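Grasenus
Finally finished the foley pass on Kundwood! 148 cues, and I did the last 14 in one sitting because I couldn't stop. The servo sounds are my favorite part - an electric toothbrush pitched down five semitones, with a bit of desk fan under it. 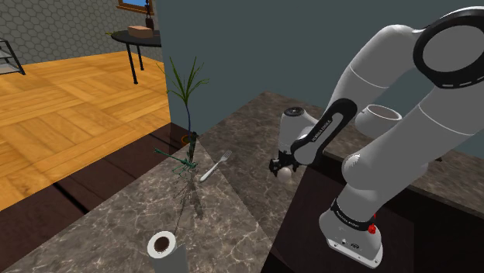
White arm by the marble counter

Na
Love the toothbrush! I'd lose the fan though, it'll fight the dialogue.

Zurholm
Disagree, keep the fan. Without it you get a dentist's office. Maybe roll off the lows and see how it sits?

Grasenus
Ooh, trying that tonight. Seul-gi Ki is doing the final mix in April and she's already asked for the fan on its own track, so you may both get your way.

Na
Fine, but I want to hear it on bad laptop speakers before I give in :)

Zurholm
Send me reel 2 as well, I've got good headphones and no plans after 11 pm.

5 shares | 11 comments
Contact us - Back to top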